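Kindby tracker
Ticket 1237: Sorting policy releases soft items too early
Opened by: Daiane Rangel
Assigned to: Algirdas Ots
Status: open, workaround in place
Component: Bimon policy, two-arm tabletop sorting

First report (Daiane)

Hi Algirdas, and sorry in advance for the length of this one, I wanted to get it all down while I still remember which run was which. The Bimon policy we trained over the summer has been lovely on the sorting task for the most part, but it has a habit that is starting to spoil our result. When the left arm picks something soft out of the blue tray, the fingers open a little before the arm has finished carrying it, and the item lands wherever it likes. Stiff cartons don't suffer from it at all, as far as I can tell.

Setup is the usual one: blue tray on the left, shallow yellow tray in the middle, deep yellow bin on the right, an arm on either side. I've been working mostly with the cream tubes, held by the cap end, as they give the clearest signal in the logs.

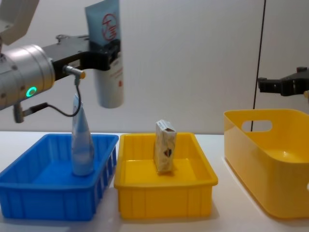
What I have tried so far

1. Restarted both arm controllers and the policy server. No change, though the left arm did come back a little smoother, which I'll take.

2. Went back to the June checkpoint. It has the same early release, only less often. That made me happy for an hour or so, until I noticed that it also misses more grasps at the start, so there are fewer chances to let go of anything.

3. Replayed the demonstrations straight through the arms with no policy in the loop. Every item was carried all the way, so I'm fairly sure the gripper hardware is fine and we can leave the poor thing alone.

4. Lowered the action chunk length to 8. Early releases dropped a lot, but the motion gets jittery and the whole sort takes longer. I would rather not report numbers with this setting if we can help it.

Reply (Algirdas)

Daiane, please don't apologize, I wish all the tickets I get were this thorough! I went through your logs with a pot of tea and I believe I can see where the trouble sits. In the training set we have 597 demonstrations, and the gripper command in them is recorded as the target width, while at run time we feed the policy the measured width. For a stiff carton those two agree nicely. For a tube or a paper packet they drift apart as the material gives under the fingers, and the policy sees a width it has mostly met at the moment of opening. So it opens. From its own point of view it is being very reasonable.

Could you run the same task with a paper packet on the left side and keep the right arm over the bin with its fingers open? I would like to compare the width trace of something flat with your tubes. If my guess is right, the packet should be worse, as it is thinner and closer to the closed position. Please keep the lights as they are, too. I know you like the blinds up, and so do I, but the wrist views change quite a bit when the sun gets onto the table.

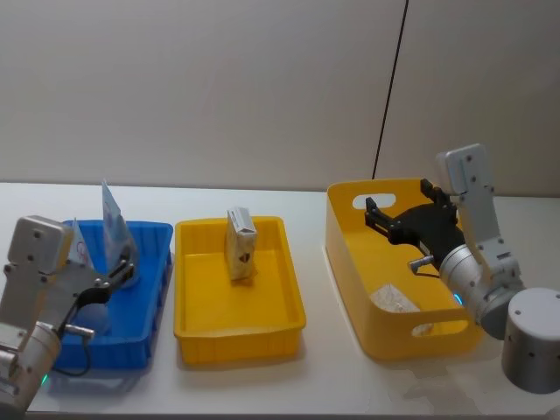 While you are at it, please save the raw gripper stream along with the filtered one. The filter in the Hashmi logger smooths over a window of 5 samples, and I have been caught out before by a dip that was plainly there in the raw data and gone from the plot. The switch is in the logger settings under "streams," second from the bottom, and it resets itself whenever the logger is updated. I keep meaning to fix that and then something else comes up.

Update (Daiane), September 29, 2020

Done, and your guess looks good. The measured width for the packet falls into the opening range shortly after lift, and the release command follows close behind. With the tubes it happens later in the carry, and the cartons never get near it. Raw and filtered streams are both in the shared folder under the ticket number.

As a stopgap I've added a hold rule: once the grasp is confirmed, the policy can't open the gripper until the wrist is over the target container. It works well for the demo we promised the people at Gerkholm, but I don't want it in the paper, as it hides exactly the behavior we're meant to be measuring. I've put it behind a flag and left it off by default.

Still to do

Relabel the demonstrations with measured width and retrain (Algirdas, roughly two days on the big machine).

Repeat the soft item runs with the new checkpoint, hold rule off, normal chunk length.

Add a line to the methods section saying which width signal is used in training and which at run time. I'd like that in whatever the retraining shows.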